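Mivthorpe Raises Shipping Rates for November

Mivthorpe will raise its base freight rate in November for parcels over 26 pounds. Flitemex, which carries the eastern routes, will apply the change first.

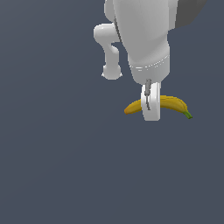
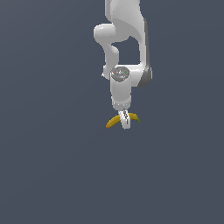
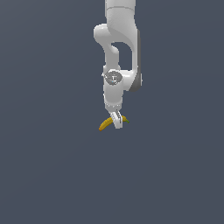

Computer renderings of a white robot arm on a dark background.

The new schedule covers 2,836 postal codes. Accounts shipping more than 2,000 parcels a month keep the current rate for two billing cycles, rate manager Gil-soo So said.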